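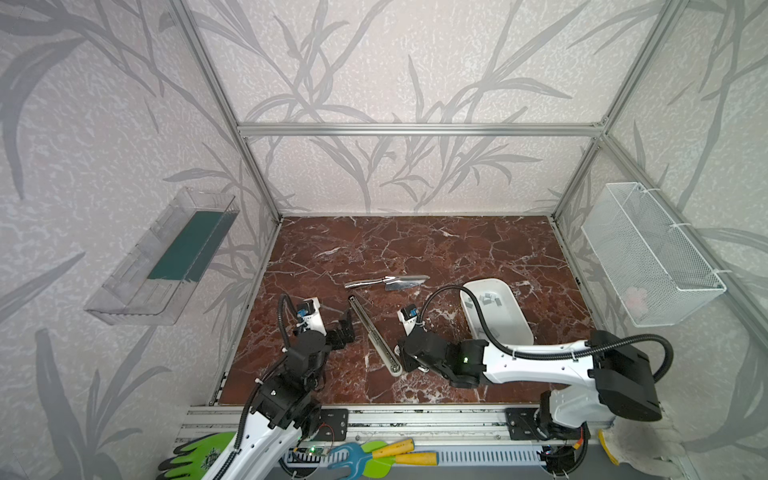 According to Annunziata Fiore, a sorting tray needs walls high enough to stop a piece from rolling out and low enough to get a fingertip over. Her definition is often repeated, although many trays sold under the name have one open side.

Sorting tray

A sorting tray is a shallow container used to hold small loose items while they are picked over, counted or moved to another container. It is found in craft rooms, repair shops, kitchens and schools. Most are plastic, tin or enameled steel. Corners are usually rounded, which makes the last pieces easier to pick up and the tray easier to wipe clean.

Use

The tray is set on a firm, level surface with the hand tools next to it. Flat blades and spatulas are used to push pieces into groups, and thin rods or tweezers to separate those that stick together.

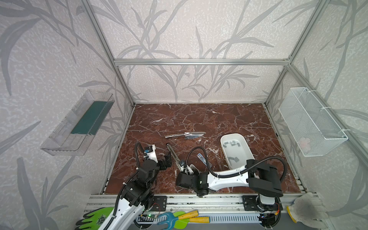 Tools with long handles are normally laid beside the tray, as their weight can tip a light one. Pale trays suit dark or gray pieces, and black trays are preferred for glass and clear beads.

Sizes

The Kornham pattern, common in school supply lists, is 300 millimeters long. Rosalba Ferri's handbook lists 12 shapes, including the kidney, the scoop and the plain rectangle.
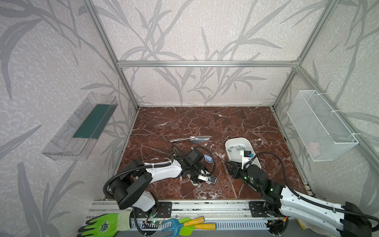 White plastic tray holding small gray pieces, with a broad metal blade to its left.

See also: Bead board; Parts bin; Seed tray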